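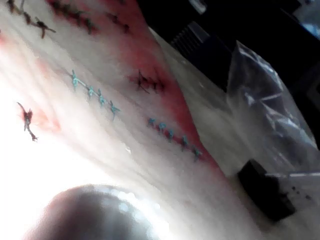
Edin Golob thinks we gave the wrist camera far too much credit in our first draft, and that any controller would look good if you only scored it on the views it likes. Fair enough! So for this section we reran the comparison with both camera setups and kept every trial in, including the ugly ones.

### 4.2 Comparing the two controllers

We ran 351 suturing trials on practice pads, split between the Sosus controller and the older Genov one. The instruments stayed the same throughout. I had expected the big gap to show up in driving the needle, where both arms have to agree on where the tissue is.
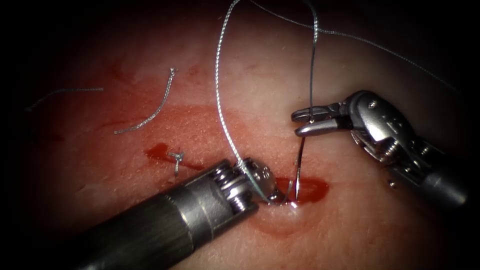

**Figure 3.** Two instruments placing a suture across a short incision, seen from the fixed camera.

Well, the gap was small there. Genov finished the needle drive a bit slower, but its misses were no worse, and when I mixed up the log files one evening I couldn't tell from the force traces which controller I was reading (I had to go back and check the headers). The handoff was another story. Of the 104 trials we had to stop early, most died between letting go of the needle and grabbing it again – and most of those were Genov's.
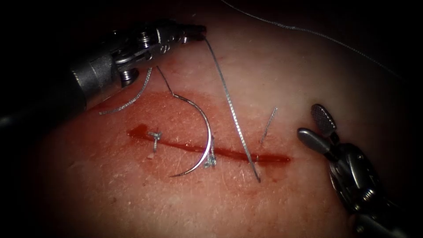 My best guess is the regrasp planner. Sosus replans whenever its needle pose estimate shifts, while Genov commits to one approach and sticks with it for 100 milliseconds, long enough for a curved needle to roll. We tried shortening that window, and the wrist started to chatter, so we put it back. Adding the wrist view helped both controllers find the needle again, though glare off the pad still fooled the pose estimator more than I'd like. We labeled 3,170 images by hand to retrain it, and the retrained version is the one used in Section 4.3.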